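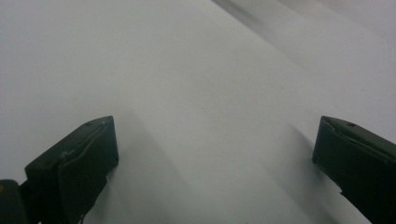 Ticket : canal de commerce inter-serveurs muet après la fusion
Jeu : Ulura
Catégorie : Social / Chat / Guildes
Priorité : Moyenne (demandée : Critique)
Statut : Résolu avec contournement
Ouvert par : Grileo, officier logistique de la guilde Stundgate

Message initial

Bonjour,

Depuis la fusion des royaumes de juillet, le canal de commerce de notre alliance ne transmet plus rien aux joueurs venus de l'ancien serveur Hegarty. Nous les voyons écrire. Eux ne nous voient pas. Ils en ont conclu que nous étions hautains, ce qui est vrai pour trois ou quatre d'entre nous mais n'explique pas l'absence totale de réponse.

Ce que j'ai constaté :

Canal /alliance : fonctionne dans les deux sens.
Canal /commerce : sens unique, de Hegarty vers nous.
Messages privés : fonctionnent.
Courrier en jeu : fonctionne, avec le délai habituel d'une heure qui a dû sembler réaliste à quelqu'un.

Ce que j'ai déjà essayé : quitter et rejoindre le canal, vider le cache du client, réparer les fichiers, désactiver toutes les extensions d'interface, réinstaller. J'ai aussi redémarré la box, je le précise pour gagner un échange.

Conséquence concrète : l'alliance compte 125 membres actifs et la moitié d'entre eux achète son minerai à l'hôtel des ventes au triple du prix, faute de savoir que nous en avons un coffre plein. Le siège approche. Une solution serait bienvenue.

Grileo

Réponse du support, niveau 1

Bonjour Grileo,

Merci d'avoir contacté l'assistance Ulura. Nous comprenons à quel point cette situation peut être frustrante. Avez-vous essayé de redémarrer votre routeur ?

Réponse de Grileo

Oui. Voir plus haut, avant-dernier paragraphe, dernière phrase.

Je l'ai refait ce matin par politesse. Le minerai est toujours là.

Réponse du support, niveau 1

Merci pour ces précisions. Pourriez-vous nous indiquer la langue de votre client de jeu, ainsi que celle d'au moins un joueur concerné ? Merci de joindre également le fichier chat.log d'une session où le problème se produit.

Réponse de Grileo

Client en français de mon côté. Côté Hegarty, c'est une vraie auberge espagnole, sauf qu'il y a surtout des Allemands et des Polonais, plus une poignée d'anglophones. Fichier joint. Vous y trouverez une discussion assez longue sur le prix des peaux de cerf, que je vous prie de ne pas juger.

Un détail remarqué en préparant le fichier : un de nos membres, français lui aussi, joue avec le client en anglais parce qu'il trouve les noms de sorts ridicules en VF (« Étreinte du Marais », il n'a pas complètement tort). Lui est lu par tout le monde sur /commerce. Je l'ignorais, il ne s'en était pas vanté. Il vend très bien son minerai.

Note interne rendue visible au client

Escalade au niveau 2. Reproduction possible sur l'environnement de test avec deux comptes, client FR vers client DE. Reproduction impossible EN vers DE. Ce n'est pas le routeur.

Réponse du support, niveau 2

Bonjour Grileo,

Je m'appelle Sorcha Ó Súilleabháin, je reprends votre ticket. Merci pour le détail du client en anglais, il nous a fait gagner du temps.

Voici ce qui se passe. Avant la fusion, chaque royaume avait son propre filtre linguistique pour les canaux publics, réglable dans les options. Votre royaume d'origine n'en utilisait pas par défaut. Hegarty, si : les nouveaux personnages y étaient créés avec « masquer les messages des autres langues », à l'exception de l'anglais. À la fusion, le réglage a suivi les personnages, mais la case correspondante a disparu du menu, puisque le royaume fusionné est censé ne plus avoir de filtre. Les joueurs concernés ont donc un filtre actif sans aucun moyen de le voir ni de le retirer.

Le filtre se fie à la langue du client, pas à celle du message. Vous pourriez écrire en allemand impeccable, vous seriez masqué quand même.

Réponse de Grileo

J'ai écrit en allemand pendant trois soirées, avec un dictionnaire. Il n'était pas impeccable, mais merci de me confirmer que c'était en plus inutile.

Y a-t-il un moyen de retirer ce filtre sans la case ?

Réponse du support, niveau 2

Oui. Chaque joueur concerné doit procéder ainsi, personnage par personnage :

1. Se déconnecter jusqu'à l'écran de sélection des personnages. Se déconnecter seulement vers le bureau ne suffit pas.
2. Se connecter avec le personnage touché et attendre la fin du chargement de la zone.
3. Taper /langues reset dans n'importe quel canal. Aucun message de confirmation ne s'affiche.
4. Quitter le canal /commerce, puis le rejoindre au bout de 30 secondes.

Si le personnage se trouve dans une instance, la commande est ignorée. Elle doit être tapée en monde ouvert ou en ville.

Un correctif qui fera la même chose pour tout le monde est prévu. Je n'ai pas de date à vous donner.

Réponse de Grileo

Testé hier soir vers 21 h avec un groupe de 14 volontaires de Hegarty. Bilan : 9 entendent désormais /commerce du premier coup. Parmi les autres, deux avaient tapé la commande dans le donjon, trois l'avaient écrite /langue au singulier. Tout est rentré dans l'ordre au deuxième essai.

Petite surprise : l'un d'eux a aussi récupéré les annonces de recrutement du royaume, en cinq langues, et demande s'il est possible de remettre le filtre.

Par ailleurs, est-ce que la commande touche aussi le chat de siège ? Nous coordonnons les béliers par /siege, et j'aimerais éviter de découvrir devant la porte que la moitié des béliers ne lit pas le français. Ils ne le lisent pas de toute façon, mais au moins qu'ils voient passer les coordonnées.

Réponse du support, niveau 2

/siege est un canal d'alliance, il n'a jamais été filtré. Vos coordonnées passent. Je ne peux rien garantir pour la suite.

Pour votre collègue : non, le filtre ne peut pas être remis pour le moment. Il peut masquer le canal /recrutement par un clic droit sur l'onglet.

Je transmets aussi à l'équipe interface votre remarque sur l'absence de message de confirmation — vous êtes plusieurs à l'avoir tapée quatre fois de suite par prudence, cela se voit dans les journaux.

Puis-je clore le ticket ?

Réponse de Grileo

Vous pouvez. J'ai traduit la procédure en allemand et en polonais pour le forum de l'alliance, relue cette fois par des gens dont c'est la langue. Le coffre est vide, le minerai est parti dans la soirée. J'aurais dû augmenter le prix.

Ticket clos par le support, niveau 2
Contournement ajouté à la base de connaissances, rubrique Chat après fusion de royaumes.

Message automatique

Votre ticket est résolu ! Comment évaluez-vous notre assistance ? Si le problème persiste, pensez à redémarrer votre routeur.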